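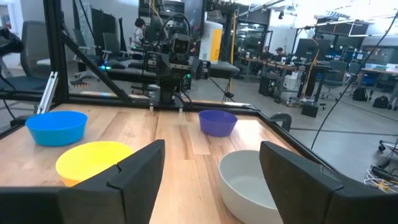
Drokton Manipulation Group – Safety and Procedures

Setting the rules for a shared bench

The group has run its tabletop arms under a written procedure since February. The document is five pages long and covers who may enable an arm, what may be placed on the table, and what has to be recorded when a run is stopped. We spoke with the engineer who maintains it. The conversation has been shortened and put in order by subject.

The procedure replaced a set of notes kept at each bench. According to the engineer, the notes were mostly correct but did not agree with each other. "One bench had a speed limit for setup and another for running. A third had a single limit and didn't say which it was. If you moved between benches you had to guess."

The current version defines two modes, setup and run. In setup mode the arm moves at reduced speed and a person may reach over the table. In run mode no one reaches past the rail for any reason, including to straighten an object that has moved. "That last part gets the most objections. A bowl slides a little and people want to push it back. The rule is that you stop the arm, change the mode, move the bowl, and then start again. It adds time to a session, and we accepted that when we wrote it."

Bowls come up often in the discussion because they are used for much of the placement work. The objects section asks for plastic ware in colors that can be told apart by name, so that a written instruction such as "blue bowl" can refer to only one item. Blue and purple side by side have caused arguments. The engineer's position is that the pair is allowed if both names appear on the session sheet before the first run. "If the sheet says purple, it stays purple for the whole session. You don't call it violet in the afternoon."

Tables with an arm on more than one side have their own section. Both arms are treated as live whenever either one is enabled, and a stop on one must stop the other. The engineer described this as the hardest clause to write. An early draft let the second arm stay powered in a parked position, with its gripper held over the back edge of the table. Reviewers at Pasidow, the partner site, asked for the joint stop, and the draft was changed. "Parked is a software state. The person standing next to it can't check that by looking."

The floor around a bench is covered too. Cables that cross a walking path have to be covered or lifted, and bags are to be kept off the floor within the marked area. Asked how well this is followed, the engineer was direct. "Not as well as the rest. Cables come back every time a sensor is added. I would like the next version to say who is responsible for them, by role, because at the moment it only says they must be managed."

Stops are recorded in Cantero, the group's logging tool. An entry needs the mode, the reason, and the name of the operator. Of the 23 entries reviewed for the current revision, three had no reason filled in. The field is now required – an operator can't start the next run until something has been entered. The engineer does not regard this as a full answer. "People can type one letter and move on. I read them, so I'd notice, but the tool wouldn't."

New operators are trained in setup mode only and are signed off for run mode after a supervised session. Visitors are not signed off and stay outside the marked area. Staff from the Bestine project follow the same steps as everyone else, even if they hold a sign-off from another building, as the arms there are mounted differently and the stop buttons are in other places.

The next revision will deal with changes to gripper fingers. At present, fitting a different pair does not require a new check of the closing force, and the engineer wants it to. "The limit we wrote down was measured with one set of fingers. A wider plate or a softer tip gives you a different contact. Until the text is changed I am asking people to repeat the test and put the result on the sheet."

Comments on the draft can be left in the procedures folder.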